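The rule book at Hesonside had 190 pages, and the new inspector had read all of them on the train. The people at Fareo who wrote it had never closed a gripper on anything. She could tell by page 3.

She sat down at station 19 and took the tool by its handle. Rule 2 said to stop with the fingers open before every approach, and to wait until the object stood between them. She stopped. The pencil holder was still a good way off, with the little white animal leaning out over the rim and the yellow pencil sticking up beside it.
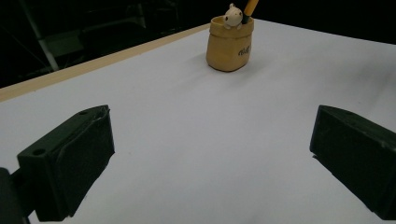 Why does the rule ask for a stop before the approach?

The stop gives the operator time to check the path and the opening. A machine that learns from a hurried hand will hurry too, and it will do so every time.

She had copied that answer into her notebook word for word. At Virnau they had skipped the stop all through March, and the arms there still came in fast and knocked things over. It took until summer to teach them again.

She let out her breath and moved the tool forward. Behind her the shift bell rang. She kept going at the same speed, closed the fingers, and wrote "rule 2 followed" on the sheet.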